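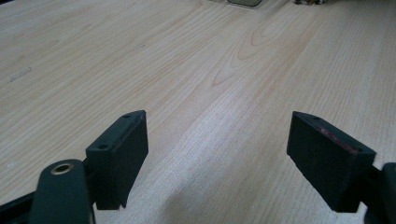
Work on the furniture strand of the Taltari rooms is behind where I said it would be, and I would rather set out why than send another page of green ticks. The tables were meant to be the easy part. We chose a pale wood-grain top for all of them on the strength of the supplier's claim that it hides wear and keeps a room bright. I accept the second half. The surface is light beige and tan in one part and a cooler, greyish white in another, and on a top that pale I expect every ring and pen mark to show. I have yet to be persuaded that it was the right choice for rooms used by craft groups.

Home About the fund Projects Reports Contact

Report to the Presodine small grants fund
Prepared by Visitación Sepúlveda, Aug 26, 2024

Spending

The grant for tables and surface care was 2,000 pounds. We have spent 759 on table tops and 268 on delivery and fixings. A further 600 is promised to Barrios for the second batch, though I have held back the order. The rest is unspent. Delivery cost more than we allowed for, as the tops came in two loads and we were charged for both. Hnat Kravchuk has asked for one of those charges to be refunded. I have not put the refund into the figures and suggest you don't either.

What has been done

The first batch is fitted in the front room and in the smaller room beside the kitchen. The old folding tables have gone, apart from two kept for outdoor use. The new ones are steadier and the right height for the chairs we already had. Groups were asked to fill in a short comment sheet. The replies were kind, but they were mostly from people who had helped to choose the tables, and I would not lean on them very hard.

The sewing group likes the pale colour for cutting out dark cloth. They find white thread hard to see on it. The model makers wanted something darker and said so at the start.

Surface care

Our application said the tops would need "minimal upkeep". That phrase came from the Jitomgate brochure and I wish I had left it there. The care sheet that arrived with the goods asks for a soft cloth, no abrasive cleaners and a mat under anything with a sharp edge. None of this is hard, but it does mean mats, which we had not budgeted for, and it means somebody putting them out before each session. So far that has been Hnat.

We tried two kinds of mat. The thin ones curl at the corners. The thick ones are good and take up most of a cupboard.

I was also asked at the last review whether the tops would outlast the old ones. The old ones did nine years. The brochure gives no figure in years, only the word "lasting" – and I could not get a better answer by telephone.

Second batch

My view is that we should wait until November before ordering more. By then the first tops will have had a proper spell of use, and we can look at them in daylight and decide. Hnat disagrees. He thinks the price will go up and that matching the colour later could be difficult, and he may be right on the second point. Barrios will hold the present price until the end of next month but will not put this in writing, so I am treating it as a hope.

If the fund prefers us to spend the remaining money within the original dates, please say so and I will place the order. Otherwise I would like leave to move the end date, and to use part of what is left on thick mats and a rack to hang them on. A quotation for the rack will follow once I have one that includes the brackets.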